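Ensino e Formação | Robótica
7 de janeiro de 2023 - por Aldo Leone
Última atualização às 16h30

Clube de robótica Dellasen leva o projeto Curby à prova de manipulação têxtil

O clube de estudantes Dellasen vai inscrever o projeto Curby na prova de manipulação de vestuário do torneio Ulamum, marcado para maio. A tarefa consiste em retirar e repor peças de roupa num cabide de pé, em ambiente doméstico, com um robô de dois braços. O regulamento atribui um máximo de 2000 pontos, e a pontuação mínima para a final é de 1290.
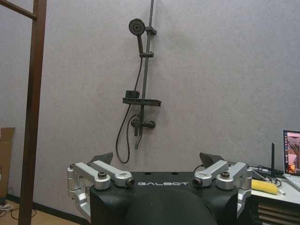
Método de trabalho

Os ensaios decorrem numa sala com cabide de madeira, secretária e coluna de duche. A equipa, coordenada por Ye-ji Byun, registou até agora mais de 764 tentativas, cada uma classificada segundo a peça, a posição na barra e o ponto de contacto com o cabide. As peças compridas, como o casaco cor de camelo, são tratadas numa série separada - o centro de massa mais baixo altera a oscilação durante o transporte.
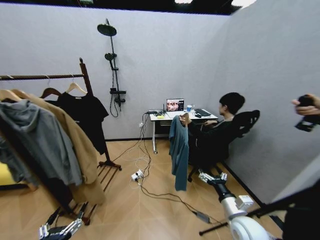 A aquisição de dados e o controlo são asseguradas por dois grupos distintos. Sang-wook Baek responde pela calibração entre câmara e braço, e Kittipong Jaidee pelo planeamento de trajetórias. Cada sequência tem um limite de 30 segundos, contado a partir do primeiro movimento do braço.

O ponto crítico é a aproximação ao gancho. O metal é fino, reflete a luz do teto e fica por vezes tapado pelo próprio punho do robô. O grupo optou por estimar a posição do gancho a partir dos ombros do cabide, mais fáceis de segmentar.
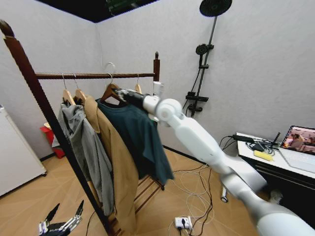
DADOS E AVALIAÇÃO

As peças são penduradas lado a lado, com sobreposição parcial, para reproduzir as condições do torneio. "Com tecidos encostados, o erro de profundidade passa a ser a principal causa de falha", explica Jae-in Jang, responsável pela avaliação.

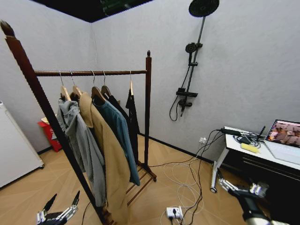
A ordem das peças na barra é alterada entre séries e anotada antes do início de cada uma. O software de perceção, designado Shin, será disponibilizado aos restantes clubes inscritos depois da prova, com a respetiva documentação de calibração. O conjunto de dados seguirá em separado.

Os pedidos de informação técnica devem ser dirigidos ao secretariado do clube Dellasen, ao cuidado de Ye-ji Byun.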